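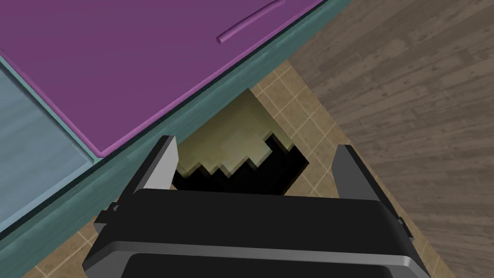 Vue caméra poignet, pince ouverte, meuble violet/turquoise, avant l'approche de la poignée.

Cahier simulation, 2023-02-01

Suite de la comparaison des deux pinces sur la tâche « ouvrir la porte ». Même cuisine pour tout le monde, même bras, même contrôleur en impédance. Seuls changent la pince et le décalage de la caméra.

Pince Siradden (doigts plats, course large) : 118 essais lancés, 37 ouvertures complètes. Pince Primero : pas encore de chiffre exploitable, la série s'est arrêtée cette nuit sur une erreur de collision entre le boîtier et le socle du meuble. À relancer avec le maillage simplifié.

Ce que je retiens pour la Siradden :
- L'approche de face se passe bien. De biais, un doigt vient toucher le bord du caisson avant que l'autre ait dépassé la barre.
- La poignée est une tige ronde, assez fine. Les doigts plats la serrent, puis glissent dès que la porte commence à tourner. Frottement à revoir dans le fichier de la pince, je soupçonne la valeur par défaut.
- Le boîtier mange presque toute la moitié basse de l'image. Il reste peu de place pour voir la poignée quand elle se trouve en haut, au bord du champ.

Essai rapide avec la caméra reculée et inclinée de 30 degrés : on gagne de la vue sur la porte, mais on perd le bout des doigts en fin d'approche. Je reviens au réglage d'origine pour la série complète et je garde l'autre dans une branche à part.

Rendu : une forme kaki en marches d'escalier entre les doigts, avec une zone noire juste à côté. Je ne sais pas à quoi elle correspond. Vérifier si elle apparaît aussi dans la carte de profondeur. Si oui, écarter ces vues du lot Michailidis avant l'entraînement.

Contrôleur : raideur en rotation divisée par 2 depuis hier. Moins d'à-coups à la prise, mais le poignet dérive un peu quand on tire. Pas convaincu, à comparer sur les mêmes graines.

À faire
Relancer Primero, mêmes graines que Siradden.
Passer le frottement des doigts en paramètre.
Copier les journaux sur Jatiswood, le disque local est plein.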